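The Last Night at Gronar

The motel at Gronar had 14 rooms once, and by June it had two that anyone would pay for. She took the one nearest the road.

It was Thursday and she had driven 392 kilometres. The key was on a hook by the office door, with a note saying breakfast was toast.

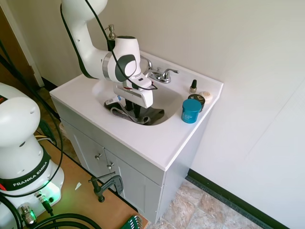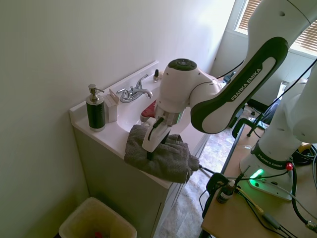
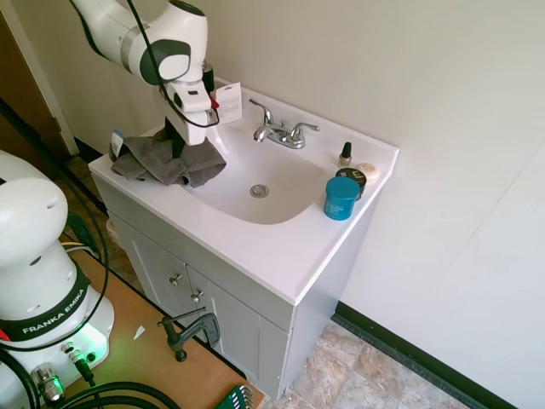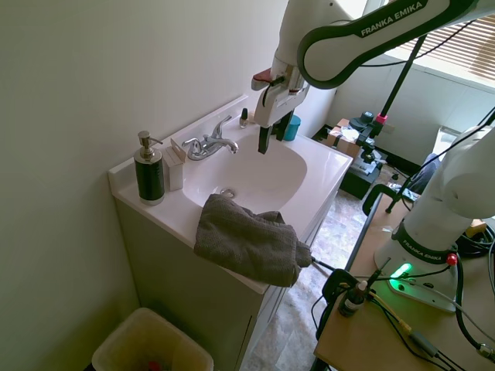
Her father had left Misitz with one suitcase and never gone back, and now the suitcase was hers. She put it on the bed and didn't open it. In the bathroom she ran the tap over the white basin until the pipes stopped knocking, then washed the dust off her neck. A grey towel did for her face and she left it in a heap beside the sink, the way he always had. Her mother used to fold it after him, every morning, without a word.

At nine the phone rang. It was her brother, calling from the house at Drandska.

"Did you look?" he said.

"Not yet."

"The buyer wants an answer. He's offering 154 an acre."

"He can want it till Monday."

She could hear his television — the footy, by the sound of it — and then he turned it down.

"Dad would've sold," he said.

"Dad never sold a thing in his life."

After he hung up she undid the straps. Inside were two shirts, a tin of buttons and a receipt from Chatzigeorgiou's hardware for fencing wire. On the back, in pencil, he had drawn the bottom paddock with the creek running through it, and marked each tree he'd planted.

She turned off the lamp and lay there with her boots on. A truck went past, heading north. In the morning she would ring her brother and tell him no.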